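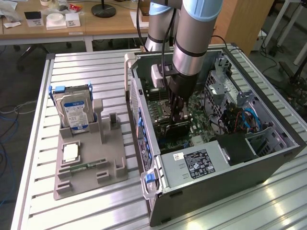
**Ridora, 7th October** – Speaker notes, history of the Stasetti Observatory

Good afternoon, and thank you to the Adeyemi Library for its welcome. *(Wait for the doors to close.)*

The observatory opened in 1947 with a single instrument, a seismograph set on bedrock beneath the east wing. Its founding charter asked for a continuous record of ground motion. The first director, trained as a surveyor, added weather readings within the year.

**Early records**

- Paper drums were changed each morning and signed by the observer.
- 13 bound registers survive. 2 are water damaged and may be consulted only by appointment.
- The gap in the third register remains unexplained – do not speculate if asked.

**The Flitow station**

The board approved a second site at Flitow after traffic near the main building began to disturb the readings. Correspondence on the purchase of the land is held in box 3. *(Read the short passage from the director's letter.)*

**Access to the archive**

Requests should be addressed to Obinna Adeyemi, who is preparing the catalog. Readers are asked to cite the register and page number in all published work.

*(Take questions. The room must be cleared before the evening lecture.)*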